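Flodirton Crafts list
Re: triangles for the August bunting

On Friday a member wrote:
> Do we fold the light blue ones before bagging? I have 43 cut
> and the points keep curling.

Please leave them unfolded. A crease across the middle shows once they are strung up. Pick each one up by two corners, let the point hang, and lay it on the pile. 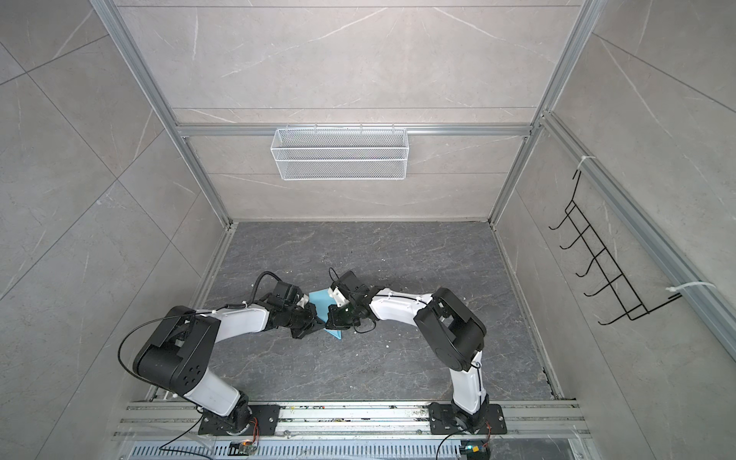
Bags of 14 fit the Willness box best. Put the points all one way and keep 2 or 3 spares on top. Wipe the surface first, as crumbs stick to everything. I still need the white tape back.

Contact the list owner | Back to top
Last updated: August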